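Reading time: 3 minutes

Workroom Safety Inspection -- Checklist with Comments
Ladholm Shared Workrooms, Building Services
Inspector: Kamarul Ngui

The inspection covered exits, electrical supply, storage, first aid and work surfaces. Each item is marked Satisfactory, Action Needed or Not Applicable. Comments are binding on the occupant group unless the building office agrees otherwise in writing.

1. Exits and walkways -- Satisfactory
Both doors open fully from the inside without a key. The clear width of the main walkway was measured at 40 inches. Coats must not be hung on the push bar of the rear door.

2. Fire extinguishers -- Action Needed
The Gillex unit by the sink carries a current tag. The tag on the unit by the rear door cannot be read and must be replaced.

3. Work surfaces -- Satisfactory
Surfaces are to be smooth and free of splinters. Tape used for marking out must lie flat. Lifted edges are to be pressed down or the strip renewed. 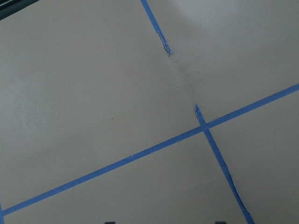

Item 3. Blue tape on work surface, edge slightly lifted in places.

4. Electrical supply -- Action Needed
The Stöcker power strip under the window is loaded with a second power strip. This is not permitted. Each strip must be plugged directly into a wall outlet. Portable heaters may not be used in any workroom.

5. Storage and shelving -- Satisfactory with comment
The Zornton shelving is fixed to the wall and rated for up to 600 pounds per bay. Heavy goods belong on the lowest shelf. One shelf label has faded and should be reprinted.

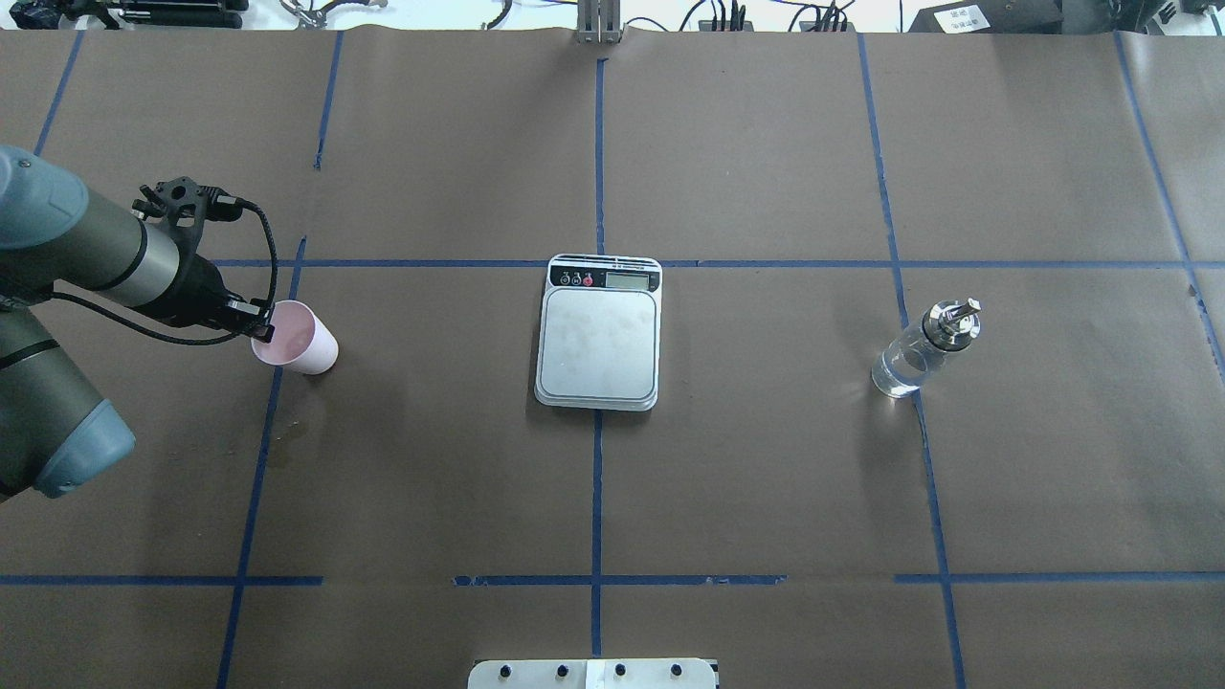 Ladholm, November 2021

6. First aid -- Action Needed
The cabinet was unlocked and within reach. Burn dressings were past their date and must be replaced within 20 days. The contact sheet inside the door still lists the former building office number.

7. Lighting -- Satisfactory
Emergency lights came on when tested and stayed on for the full 60 minutes. The diffuser above the sink has a hairline crack -- no action at this time, to be checked again at the next visit.

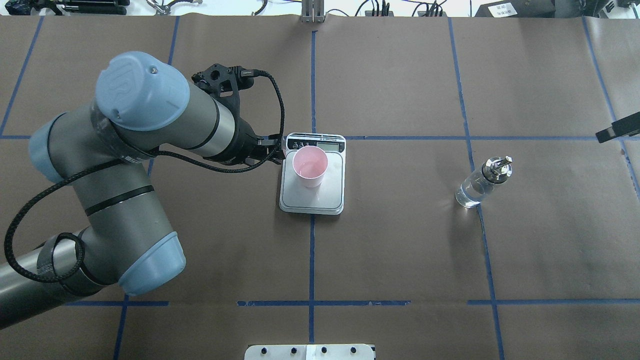

Who is responsible for closing an item marked Action Needed?
The occupant group closes the item and sends written notice to the building office, which then signs the checklist.

8. Housekeeping -- Satisfactory
Waste bins have lids. Cleaning products are kept in their original containers and away from food. The mop bucket must be stored upside down after use.

A signed copy of this checklist is to be kept on the board beside the main door until the next inspection.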